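The sorting bench at Briddale: what has changed

Members who use the back room at Briddale will have noticed that the old trestle tables have gone. In their place is a long conveyor with a green belt, and a set of blue plastic bins to go with it. It took 11 evenings to get the room ready, mostly because the walls had to be cleaned down and the floor patched near the door before anything heavy could come in.

The conveyor came from Breltura when they cleared their packing hall in May. We paid 197 pounds for it, with delivery on top. Máté Somogyi went over to look at it first and was happy with the motor and the bearings. The belt has plenty of life left in it. He has asked that nobody tightens it without speaking to him, as it was tracking to one side when it arrived and took a good while to set straight.

For those who have not done a session yet, the work is much the same as it was on the tables. Donated clothing and linen is tipped out at the loading end, spread out a little and sent along the belt. People standing at the side pick out what they are looking for and drop it into a bin below the rail. You no longer have to lean across a heap to reach the bottom of it, and the smaller things such as gloves, socks and scarves are much easier to spot.

A few points on the bins. Please keep them close under the near side of the belt so that you can drop things straight in. The long shallow one belongs at the far end, where it takes whatever has not been picked out. It does fill up quickly on a busy evening, so stop the belt before you swap it. Bins should not be stacked while there is anything in them – we had a split one last winter and the replacements are not cheap.

At the end of a session, check the bottom of every bin before you put it away. Dark items are the ones that get missed, and a single glove left behind is not much use to anyone once its partner has gone off to Isah with the rest of the load. Odd gloves and socks go in the tray by the sink, where they stay for 2 sessions before they are sent for rags.

The belt can be wiped with a damp cloth and a drop of washing-up liquid. Please do not use the spray from the kitchen cupboard, as it leaves the surface slippery. The side rails have grooves that collect fluff, and an old toothbrush is the best thing for those. There is one in the drawer with the labels.

Long hair should be tied back and lanyards taken off while the belt is running. The stop switch has been tested and everyone should know where it is before they start.

Sessions now begin at 6.30 in the evening, with room for 12 people. Coats and heavy bedding are still sorted at Nemau, where there is more floor space, so please take those straight there. A new rota is on the board by the front door – put your name down in pen, and cross it out clearly if your plans change.
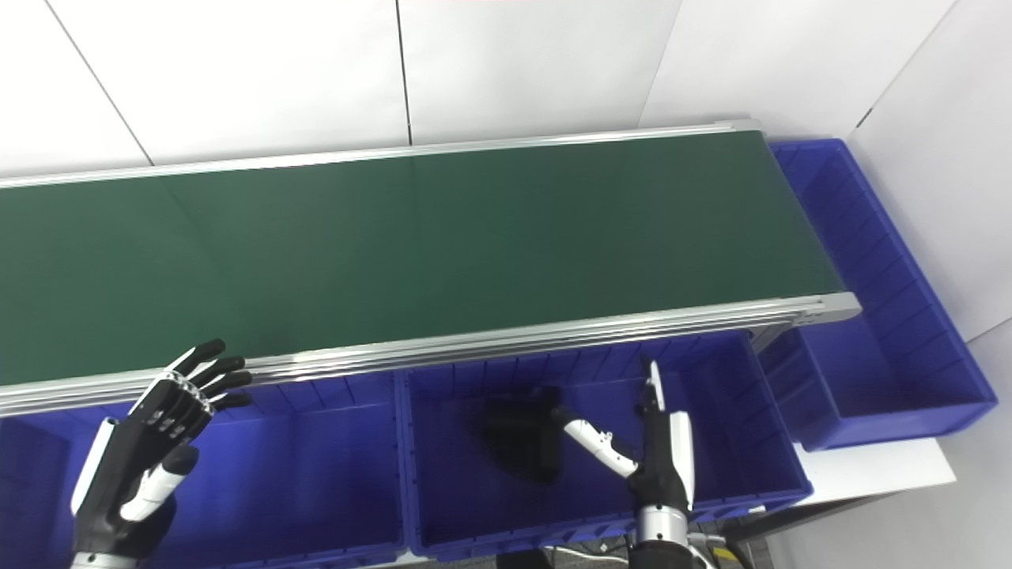

The green belt and blue bins in the back room at Briddale.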